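Cameras > Lenses > Old Lenses, New Bodies > FAQ
November, by Sylvie Doucette
Filed under: Manual Focus, Adapters, Beginner Questions

Old manual lenses on a mirrorless camera: your questions

I get a lot of mail about this, and most of it asks the same dozen things, so I've finally put my answers on one page. I'm a hobbyist with a shelf full of secondhand glass and no lab equipment. If I say a lens is soft in the corners, I mean I looked at the corners and made a face.

Will my old lens fit my camera?

Probably, with an adapter. Mirrorless bodies have a short distance between the mount and the sensor, which leaves room for a metal ring that puts an older SLR lens where it expects to be. You need to know two things: the mount on the lens and the mount on your camera. If you don't know the lens mount, take a clear photo of the back end and ask at a shop with a used counter. They'll know in a second.

Lenses made for rangefinders can be trickier, as a few of them stick out a long way at the back. Don't force one in to see what happens. I once heard a little tick sound while doing exactly that and I still think about it.

Which adapter should I buy?

I own two brands and I have opinions! My Jelta ring is a plain tube with a release pin, and it's a nice snug fit on both ends. My Clikow one was cheaper and has a tiny bit of wobble when I turn the focus ring, which doesn't show in the pictures but drives me nuts. If you're only going to try one lens for a weekend, get the cheap one. If you find you like it (you will), get a better one and leave it on the lens for good.

Please skip any adapter with a glass element in it unless you have a DSLR that really needs it for infinity focus. The ones I've tried made everything hazy.

My camera won't fire with the lens on. Is it broken?

No, it just thinks there's no lens there. Look in the menu for something like "Release without lens" or "Shoot without lens" and turn it on. It lives in a different place on every brand and sometimes gets moved between models, so have the manual handy. This is the most common question I get by a mile.

How do I focus without autofocus?

Two helpers, and I use both. Focus peaking puts a colored outline on whatever is sharp. It's quick and good enough for street pictures or kids running around, but it flatters you – wide open, peaking will happily light up an eyebrow when you wanted the eye. For anything careful I use magnification. Put it on a button you can reach with your thumb, punch in, turn the ring until the eyelashes snap, punch out, shoot.

Go slowly past the sharp point and come back to it. You get a feel for it after a few evenings of photographing the salt shaker.

What about aperture?

You set it on the lens, with the ring, and the camera meters with whatever light comes through. Aperture priority works fine on every body I've tried. The viewfinder may get a bit grainy when you stop down in dim light, and peaking gets less useful there too, so I often focus wide open and then close the ring by feel, counting the clicks.

The camera won't record the aperture in the file. I used to write it in a notebook. I don't anymore, and I haven't missed it.

Does stabilization still work?

If your body has it built in, yes, but you have to tell the camera the focal length. For a 100mm lens, dial in 100. If you switch to your 30mm and forget to change the number, the camera will overcorrect, or undercorrect when you go the other way, and you'll get a strange smeary look that's easy to blame on the lens. Some bodies let you save a few lenses by name. Do that!

With no stabilization at all, I try to stay at 1/100 or faster for the shorter lenses, and faster still for the long ones. I drink too much coffee, so your hands may do better than mine.

Which lens should I start with?

Whatever's in your uncle's closet. Failing that, a plain normal lens with an f/2 maximum aperture from one of the big makers. They sold by the truckload, they're usually cheap, and they tend to be nicer than their faster siblings when you open them all the way up. People pay silly money for the faster ones, and I've done it, and mine mostly gets used at f/2 anyway.

I have a soft spot for the Evangelista 30mm as well. It flares like mad with the sun in the corner, the focus ring turns the wrong way compared with everything else I own, and it weighs 336 grams on my kitchen scale, adapter included. I take it everywhere.

How do I check a used lens before paying?

Shine a phone light through it from the back with the aperture open. A little dust is fine, and so is a stray bubble in very old glass. Thin threads like spiderwebs are fungus, and I'd walk away. An even milky fog might be haze, which can sometimes be cleaned, but the cleaning can cost more than the lens.

Then work the aperture ring through its range while you watch the blades. They should move promptly and look dry. Turn the focus ring end to end. Stiff I can live with. Gritty, no.

Warrick Whitelaw wrote in to remind me to check the filter threads, and he's right – a dented rim means you can't get a filter on, or you can't get the old one off. I've had both.

Can I mail a lens to you to look at?

Sorry, no! I can't be responsible for it, and I'd want to keep it.

What bag do you use?

A Prorside shoulder bag, the small one. It holds one body and two lenses if one of them goes in end up. The flap is noisy. I've had it for years and I paid for it myself.
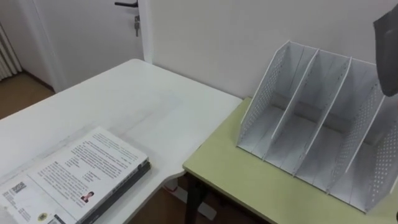
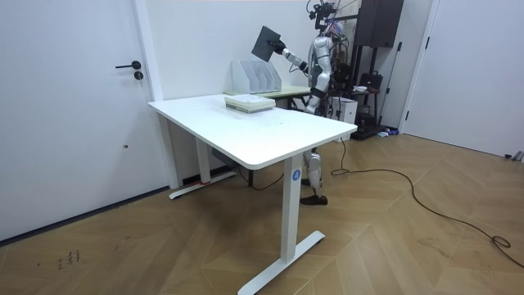
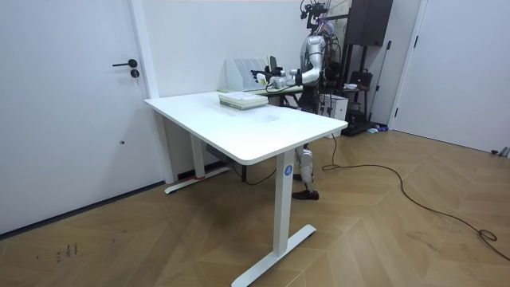 Page last changed: November (added the bag answer, fixed a typo under stabilization)

Do old lenses have radioactive glass in them?

A few do. Some makers used thorium glass for a while, and those elements can turn yellow over the decades. I have one on the shelf and I use it like any other lens, though I wouldn't take it apart, grind it, or make an eyepiece out of it. If the yellow bothers you, leaving it near a sunny window for some weeks can clear it up. Keep the rear cap off and point it somewhere it won't focus sunlight on the curtains.

Should I send JPEGs or raw files if I want your opinion on a picture?

JPEGs, please, and small ones. My inbox is old too. Tell me the lens, the adapter and what aperture you think you used, and tell me what bugs you about the shot. I answer in batches, usually late at night, so it can take a while. If you're asking about a mount I don't own, I'll say so and you'll have to try someone with a bigger shelf.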